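Buying a two-arm bench setup: your questions, my answers

I get a steady trickle of emails about what it costs to put a pair of robot arms on a table and have them do fiddly little jobs. I did the budget for ours, and I've since helped Rebecca Grasso at Huvent do hers, so I've copied my replies into one spot. I'm a buyer by trade, so keep that in mind. If you want the maths behind the motion planning, Dima Zoubi is your man and he's far more patient than I am.

Where do I even start with a budget?

Start with the smallest thing you want picked up. I know everybody wants to start with the arms (they're the fun bit!), but the arms are only one line on the quote. Write down the object, how it sits on the table and where it has to end up. For us that was batteries, and the battery work drove nearly every decision afterwards, from the gripper fingers to where we put the cameras. If I'd had that list before I rang Stullik for prices I'd have saved myself a second round of quotes and a fair bit of grovelling.

How much should I set aside for grippers?

More than you think. We put down the price of one pair and left it there, and that was silly of me. Fingers get scuffed, jobs change, and somebody will always want to try a different tip. My rule now is one spare set of fingers per arm in the first order, at the same time as the arms, so it all ships in one box and you pay freight once. Check the screws while you're at it and buy a bag of the right ones. And ask whether the wrist camera can see the part when the gripper has hold of it, because a lovely camera behind a bulky housing is money down the drain.
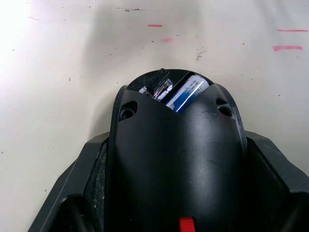 Do I need two arms, or will one do?

One will do if your part can sit still by itself. If something has to be held while something else is done to it, you'll want two, and you should budget for them from day one. Adding the second arm later cost a friend at Cattaneo more than buying the pair would have, mostly in mounting and in paying someone to set the whole thing up again. Ask for a pair price. Etlow gave us one without any arm-twisting (sorry).

What about the table?

Please don't blow your money on the table! Ours is a plain pale top and I'd buy the same again. A light surface helps dark objects stand out, and you can mark on it. What you do need to think about is reach. Get the drawings from your supplier, tape the reach out on the floor, and see whether the two arms can properly meet in the middle. Then work out where the things you aren't using will live, as storage on the same table eats into your space. We keep ours along the back by the wall.

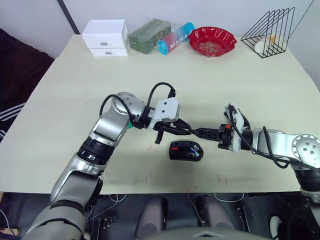

Both arms reaching in over the mouse, with the drawers and the rest of the row at the back.

What did you forget to budget for?

Oh, plenty. Cables, for one. Every arm, gripper and camera wants its own lead, and the ones in the box were never the length we needed. I ended up spending 200 dollars on cables, ties and clips in November alone, and I'd put down zero. Then there was mounting hardware, which came to 1,723 dollars once we'd added the brackets. I had to go back to my manager with my tail between my legs for that one. Put in a line called "bits" and be generous with it.

Should I buy special test objects?

I wouldn't, at least not at first. You can pay a lot for a tidy set of shapes, and some teams do need them so they can compare results with other people. For learning what your gripper can and can't manage, raid your desk and the kitchen. A mouse is a cracking test piece because it's curved and slippery looking and everyone has an old one. A little stick-shaped thing is good too, and so is packaging with a bit of crinkle to it. Spend what you save on spare fingers.

How long will it take to arrive?

Our supplier said 9 weeks and it was 18. The arms turned up early and sat in their boxes while we waited on the adapter plates. Ask for lead times on each line of the quote, in writing, and plan around the slowest one. Don't book your training day until everything is on the shelf.

Lease or buy?

We bought. If your job is going to run for years and you've got someone like Dima around to look after the gear, buying makes sense. If you're only trying the idea out, ask about leasing, and read the bit about wear on the grippers very carefully before you sign. Rebecca leased first and bought out the lease afterwards, and she's happy with how that went.

Can I come and see yours?

Yes, but send me a note first so I can check we're not in the middle of something. Mornings after 9 are best. Bring your own objects if you can, as it's much more useful than watching ours get picked up. 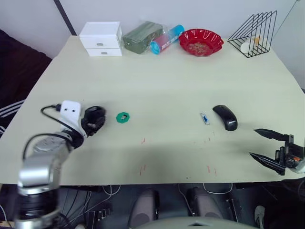

Huvent workshop, November

A few people have asked for the order I'd do things in if I had the money again, so I'll leave it with you. Objects first, then reach, then grippers, then arms. Cameras go in with the grippers. Get two quotes for the arms and at least one for the mounting as a separate job, and have whoever will be running the setup read them before you sign. I missed the adapter plates on our first quote and Dima spotted them in a minute flat.

If your question isn't covered, email me and I'll add it the next time I update the page.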